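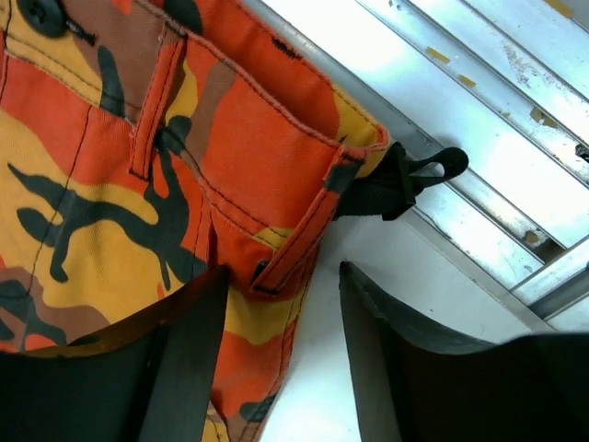
Garment handling is the part of the laundry chore that still takes a person, and this dataset was recorded to measure how much of it a two-finger gripper can take over. Washing and drying are solved by appliances. Sorting, turning, flattening, fastening and folding are not. Most published folding work uses T-shirts and towels in plain colors, where the outline of the cloth is easy to separate from the table. Real laundry includes items such as pants in an orange, yellow, brown and near-black camouflage print, where a dark blotch can look like a hole or a shadow to a segmentation model, and where a black webbing loop sticks out from the waistband and offers the gripper something to grab that may or may not be a good idea. Citia Garments is about items of that kind.

# Citia Garments

Wrist-camera recordings of a robot arm working on pants, with per-episode outcome labels. Maintained by Muchen Xiong and Leonor Cordeiro. Card last revised 4 Sep 2025.

## Summary

| Field | Value |
|---|---|
| Episodes | 423 |
| Distinct garments | 40 |
| Recording sites | 2 (Dorham, Clinmont) |
| Grippers per station | 1, parallel, two fingers |
| Views | wrist only |
| Control | teleoperated |
| Labels | task, outcome, failure code, garment ID |

## What the data is for

The question behind the collection is narrow: given a garment already on the work surface, can a policy trained on these episodes get it into a state where a person would put it on a shelf without touching it again? We treat this as a yes/no outcome. Partial credit is recorded in a separate field and should not be added to the success rate.

Intended uses:

- training and evaluating manipulation policies for single garments
- testing grasp-point detection at the waistband, belt loops and pocket edges
- testing segmentation on high-contrast prints
- studying failure, for which the codes below were written

The data is not suited to learning the full laundry cycle. There is no basket picking, no pairing and no hanging.

## Tasks

`flatten` — Remove folds larger than a hand's width. The garment stays on the surface.

`align_waist` — Bring both corners of the waistband to the same line. Operators found this the slowest task on heavy twill, which springs back at the seams.

`close_front` — Bring the button and buttonhole within reach of each other. Fastening itself is not attempted. We tried it early on and dropped it; a single arm has nothing to hold the other side of the waistband with.

`fold_half` — One lengthwise fold, leg over leg.

`fold_final` — Two crosswise folds starting from `fold_half`. Only episodes with a successful `fold_half` continue to this task.

## Episode layout

Each episode is a directory:

```
episode_id/
 wrist.mp4
 joints.csv
 gripper.csv
 meta.json
```

`meta.json` holds the task name, garment ID, site, operator code, outcome and failure code. Timestamps are seconds from the start of the episode. Gripper opening is normalized, 0 closed and 1 open. The value is commanded opening; the measured opening is in the second column of `gripper.csv` and lags the command when thick seams are between the fingers.

## Failure codes

| Code | Meaning |
|---|---|
| F1 | Missed grasp, fingers closed on nothing |
| F2 | Grasped more layers than intended |
| F3 | Grasped a loop, strap or drawcord in place of the hem |
| F4 | Cloth slipped during lift |
| F5 | Finger entered a pocket |
| F6 | Operator stopped the episode |

F2 and F5 are often confused. If a finger enters a slanted front pocket and then closes, the code is F5, even though more than one layer ends up in the grip. Episodes labeled before this rule was agreed have been relabeled at Clinmont. The Dorham labels were checked by a second annotator but not redone.

F3 deserves attention. Straps and belt loops are stiff, easy to see and easy to close on, so policies learn to prefer them. On a belt loop this can work well, as both ends are sewn down and the pull goes into the waistband. On a free webbing loop the garment tends to swing and land twisted. Please report F3 separately instead of merging it into general grasp error.

## Baseline

The reference policy, Tan, is a behavior cloning model trained on the wrist view and joint state. It can complete `flatten` on light cotton with an operator standing by. It is not dependable on `align_waist`, and we do not consider it usable on `fold_final`. We have left success rates out of this card until the evaluation split is fixed, as early numbers were computed on garments that also appeared in training.

Our own reading is that a single arm of this type is not ready for household folding. It is closer to ready for a shop-floor job in which items arrive flat, face up and one at a time, and somebody else deals with the rejects. Dual-arm stations would change this, and the episode format leaves room for a second set of joint files.

## Known limitations

- The wrist view loses the far side of the garment during most lifts. There is no overhead view to recover it.
- Gripper fingers cover part of the cloth. Masks for the fingers are not supplied.
- Pale surfaces produce strong contrast. Expect a drop on patterned bedding or wood.
- Garments were not weighed. Fabric labels are the operator's judgment and use a short list (`twill`, `denim`, `knit`, `other`).
- Print type is labeled as `plain` or `patterned` only. Camouflage, plaid and floral prints all fall under `patterned`.
- Operators differ in style. Some regrasp often and others drag. Use the operator code if this matters to your split.

## Splits

Split by garment ID, never by episode. The same pants appear across several tasks, and a random episode split lets the model recognize the print. The supplied split files follow this rule. If you make your own, keep all tasks for one garment on the same side.

## Changes

- Added F5; relabeled affected Clinmont episodes
- Removed `fasten_button` task
- `gripper.csv` now includes measured opening
- Corrected swapped operator codes in the Dorham metadata

## Contact

Label corrections go to Leonor Cordeiro with the episode ID and the proposed code. Questions on the Tan baseline or the control logs go to Muchen Xiong. Include the version of the split files you used.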